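4.2 Fault during the paper folding trials

The right arm stopped without warning on run 28 of the August trials. The log gave a position error at the gripper - the fingers had been told to close further than they could.
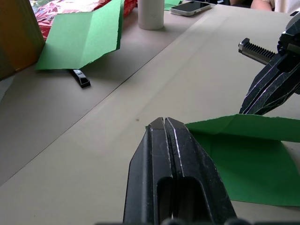

Wahyudi Halim reset the controller and repeated the run at a lower closing force. The fault came back after 20 cycles. We traced it to a wrong offset in the set-up file, left over from the Ovik tests.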